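# Black marks on plates that won't wash off - stain or residue?

**Ebbe Amundsen**
February 7, 2018

I have 2 mismatched households' worth of plates, mine and my late aunt's, and they've started to share a problem.
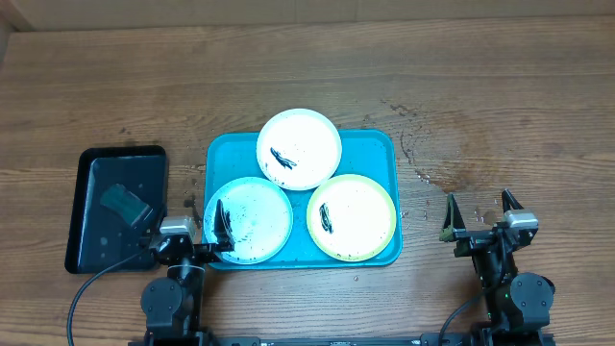
I use a blue tray to ferry things from the table to the sink, and lately the plates ride back to it looking almost as bad as when they left. Dark marks, some of them smeary, some of them just specks. The white one is the worst of the bunch as far as smears go, with a thick black patch on one side. The light blue one has more of a peppered look. The one with the yellow-green rim got its share too.

What I've tried so far:

- Dish soap and hot water, with the soft side of the sponge. Moved a little of it around.
- Dish soap and hot water, with the rough side. Moved a little more of it around, along with my mood.
- An overnight soak. The water went gray, which I took as progress until I looked at the plates.
- A powder called Dronstead that my neighbor swears by. It smells like a swimming pool and did nothing I could detect.

I don't know what the plates are made of. They're unmarked on the back and I've never dropped one hard enough to find out. I also can't say for sure what the black stuff is. The candidates are balsamic glaze, burnt crumbs from the toaster oven, and whatever my nephew was doing at the table in January with what he called "washable" paint.

Do I keep going or do I retire them to the garage, where they can hold screws?

---

**panhandle_deb**

First thing, figure out whether it's on the plate or in the plate. Dry the plate completely, then run a fingernail across a mark. If you feel an edge or some of it flakes, it's residue and you can win. If it's perfectly smooth, it's either a stain or metal marking from cutlery, and those are two different fights.

For residue: make a paste of baking soda and a little water, thick enough that it stays put on the white one. Leave it for 12 minutes (I set the timer and go fold something), then rub in small circles with a damp cloth. Not the green scrubby. The green scrubby is how you get scratches, and scratches are where the next batch of black stuff goes to live.

For glaze or anything sugary, longer soaking in plain warm water does more than people expect, but change the water once it turns gray. You let yours sit in it all night - that's a bath in old balsamic.

For specks, try an old toothbrush. It's boring and it takes a while and I have no faster way.

If they're plastic or melamine, keep bleach off them and be gentle with any powder. I ruined a set of picnic plates that way and they've been chalky ever since.

---

**Ebbe Amundsen**

Fingernail test done on the white one. There is an edge, and a piece came up under my nail, so thank you, I think. The blue one is less clear. Some of the specks move and some have apparently signed a lease.

My nephew has been reached for comment and says the paint was Jarkano brand and that the label did say washable. He did not keep the label.

---

**Marsh Lane**

just buy new plates. zatia has a set for less than the baking soda will cost you in patience

---

**tinwhistle44**

Paint changes things a bit. The kids' washable kind usually comes up if you wet it and wait, but once it has dried on thick it wants to be softened first and wiped second. Lay a soaking wet paper towel flat over the smear and leave it there through dinner. Then lift an edge with something plastic, an expired store card is ideal, and go under the smear instead of over it.

Whatever's left after that, go back to Deb's paste. I'd do one plate start to finish before touching the others, so if something goes wrong you've only wrecked one.

If it turns out to be a craft acrylic, I wouldn't eat off them until every bit is gone, and if it's down in scratches I'd let the garage have that one. Also wash the tray while you're at it. I cleaned plates for a week once and kept setting them back down on the thing that was making them dirty.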